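Telton Race Timing Kit: Set-Up Guide
Section 4. Finish-line transponders and the stable desk
By Joscha Bauerfeind | Updated February
14 shares | 3 comments

This section covers pairing saddlecloth transponders with the Gindero receiver before a meeting. Complete Section 3 (mains supply and mast) first.
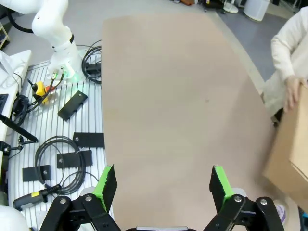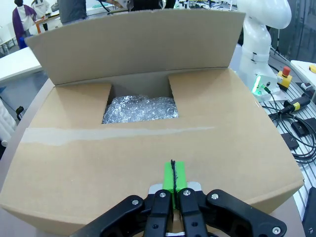
4.1 Pairing

1. Switch on the receiver and wait for the steady tone.
2. Open the Flesilow desk program and select Meeting > New.
3. Enter the track circumference in meters. Use the surveyed figure at the rail, for example 3,298.
4. Hold each transponder flat against the reader plate until its number appears on screen.
5. Assign the number to a saddlecloth, then to a runner. Do not assign by barrier draw, which may change after scratchings.
6. Press Lock Field.

Note: The receiver stores up to 571 transponders. Clear old meetings before loading a new one.

CAUTION: Do not unlock the field once the first runner has left the parade ring. Sectional times for that race will be lost.

4.2 Test gallop

1. Send one horse past the post at working pace.
2. Check that the desk shows one crossing. If it shows two, lower the receiver gain one step and repeat.
3. Repeat from the opposite side if the track races in both directions.

Note: Transponders must sit at least 40 mm from any lead weight in the cloth. Closer placement causes missed reads at the turn.

4.3 Dead heats

The desk flags any margin below its set limit and withholds the placings. Refer to the judge's print. Enter the official result by hand under Result > Amend.

Comments (3)

Kai Görtz
Step 5 should mention late rider changes. Ours dropped the runner entry when the rider was edited.

Joscha Bauerfeind
Edit the rider under Runner > Details and the entry stays. I will add it to 4.1.

noonan_clerk
Gain one step down fixed our double crossings on Thursday.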